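Buy the bin picker, skip the service plan

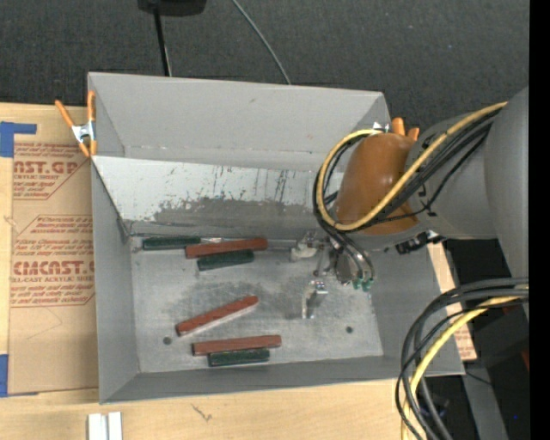
Skonside sells its picking kit two ways. You can buy the gripper, the software and a bin insert outright, or you can pay every month for the same parts plus a support line. I run a small shop in Trurkbridge, and I think most shops our size should take the first offer.

The kit does a dull job well enough. Parts lie in a bin at odd angles, some side by side, and the arm has to pick one without dragging its neighbor along. Ours handles roughly 70 parts an hour. A person is faster. A person also has better things to do.

My trouble is with the plan. It costs 300 a month, and in 23 weeks we called the line four times. Two of those calls were about a hose that kept snagging, and Fadwa Ghoneim, our technician, fixed it herself with a longer loop before anyone called back. The other two were questions the manual answers, if you can find the page.

Romain Jacquet at Skonside told me the plan is for customers with no technical staff. Fair enough, but a shop with no one who can move a clamp or reroute a cable should think hard before buying any robot. Millet sells a similar kit and charges by the visit. I would like Skonside to do the same. Until then, put the money toward a spare set of fingers and have one employee take the training on a slow Wednesday.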